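Quiénes somos

Kurkerel es un taller de montaje y reparación de paneles metálicos. Empezamos en un local de 40 metros cuadrados, con un banco de trabajo y una taladradora de columna, y hoy ocupamos una nave de 600 en el polígono Toltmont. La dirección técnica la lleva Oľga Kubíček desde el primer año.

Trabajamos sobre todo para fabricantes de mobiliario de hostelería y para talleres que necesitan series cortas -- desde una sola pieza hasta 1000 unidades. Cortamos y taladramos la chapa, colocamos las fijaciones y entregamos el panel listo para montar. También reparamos paneles usados: retiramos los pasadores viejos, limpiamos los agujeros y ponemos otros nuevos del mismo diámetro.

En el almacén tenemos unas 185 referencias de fijaciones de plástico y metal. Si el cliente trae una muestra, buscamos la equivalente. Cuando no existe, lo decimos y proponemos otra medida.

El acero cepillado se raya con facilidad, y en las piezas de reparación no siempre compensa volver a pulir. Lo consultamos antes de dar el presupuesto. 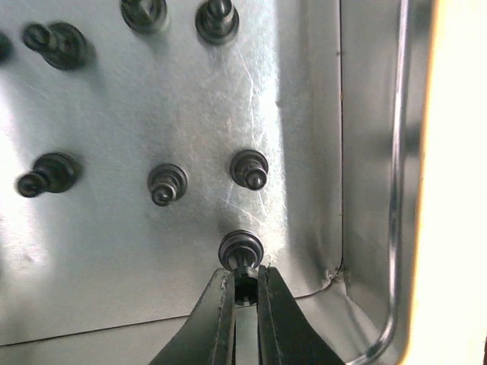 Para Joana Simões, lo importante en un panel así es que los pasadores se puedan cambiar de uno en uno, sin desmontar la chapa entera, y por eso sigue encargándonos los repuestos de su taller, Drestetti.

Atendemos con cita previa. En diciembre cerramos la última quincena -- los pedidos urgentes se recogen antes en recepción.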